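# Who Gets to Boss the Weather Around?

Nobody, is the short answer. You can shout at a cloud all afternoon and it will go on being a cloud.

But people can make rules about the stuff that changes the weather over many years, like smoke from power plants and gas from tailpipes. So the real question is who gets to make those rules. Grown-ups have been arguing about this since before you were born, and they show no sign of getting tired.

## Three sizes of boss

Say you live in a town called Endix. (I made my home there for nine years. It has one good bakery and one bad one, and the bad one is closer.) If you live in Endix, you have at least three governments, which seems like a lot for one person.

The smallest is the **town**. It looks after the trash trucks, the streetlights, and the swimming pool that is always closed when it's hot.

The middle one is the **state**. Ours is in charge of highways, big parks, and a lot of the rules for power companies.

The biggest is the **national government**. It prints the money, signs deals with other countries, and takes a very long time to do nearly everything.

All three can do something about climate change. They just have different tools, the way a dentist and a plumber both have drills but you'd want to be careful about mixing them up.

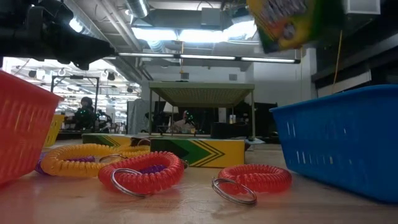
## What a town can do

A town can't tell a car company what kind of car to build. It can decide where the bus goes, though, and whether there's a safe way to ride a bike to school. It can put new bulbs in its streetlights.

Endix did the streetlights. There were 2,302 of them, and changing them took a crew of 4 people most of a winter. The new bulbs use much less electricity. For a few weeks everybody complained that they were too bright, and then everybody forgot there had ever been any other kind. This is how most town projects go.

A town can also write a **building code**. That's a long, boring book that says how thick the insulation in your walls has to be. Insulation is the fluffy or foamy stuff that keeps heat in during winter and out during summer. Houses with plenty of it don't need as much heating, so they burn less fuel. The boring book does more good than most exciting speeches.

## What a state can do

A state is big enough to matter and small enough that people can still find the right office. It might tell its power companies, "By a certain year, half your electricity has to come from wind, sun, or water." The companies groan. Then they go and hire people who know about wind.

One state can also try something first while the others watch. If it works, the neighbors copy it and say it was their idea. If it flops, the neighbors say they always knew it would.

Let's use two rivers to see how this works. The Clodel and the Bruvar both start in the same hills. The people along the Clodel decided to pay farmers to plant trees on the banks. Trees take in carbon dioxide, one of the gases that warms the planet, and their roots stop the mud from sliding into the water. The people along the Bruvar thought this sounded expensive and waited. Twelve years later the Clodel had shade and a great many frogs. The Bruvar people came over for a look, ate all the sandwiches, and started planting the following April. 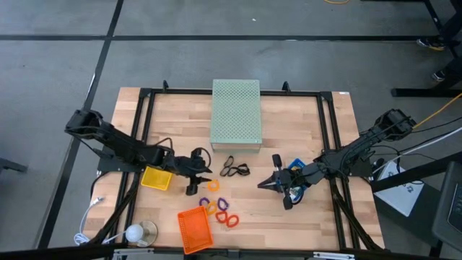

## What a country can do

Air doesn't stop at the border to show its passport. Smoke from one place floats over another, and warming gases spread out around the whole Earth. That means countries have to make deals with each other, and only a national government can sign one of those.

A national government can also spend enormous amounts of money. It can pay for train lines that cross several states, or for scientists to spend years working on better batteries. It can set one rule for everybody, so that a factory can't just pack up and move to wherever the rules are weakest.

The trouble is speed. A law for a whole country has to be argued over by hundreds of people, and every one of them would like a turn to talk. Some would like two.

## Do they ever help each other?

Sometimes! A country might promise to cut its pollution, but the promise has to turn into actual buses and actual walls with actual fluff in them. Towns and states do a lot of that work. In return, the country can send them money.

It works going up, too. When plenty of towns have already done a thing, it gets hard for anybody to stand up and say the thing is impossible.

Sometimes they get in each other's way. The village of Chauke wanted solar panels on its school. The village said yes, but a state rule about roofs said no. The rule had been written long before anyone put panels on anything. A resident named Barrett Whitlock collected 264 signatures asking for the rule to be changed, and a good number of them came from kids who had to print because they hadn't learned cursive. Signatures in print count just the same. The rule was changed, and the panels went up over the gym.

## Words to know

**Carbon dioxide:** a gas you breathe out, which also comes from burning coal, oil, and gas. Some of it is fine. We've made too much.

**Policy:** a plan for how a government will do something. It's usually longer than it needs to be.

**Petition:** a written request that lots of people sign.

**Public hearing:** a meeting where anyone can speak about a new rule. Bring a snack. The chairs are hard.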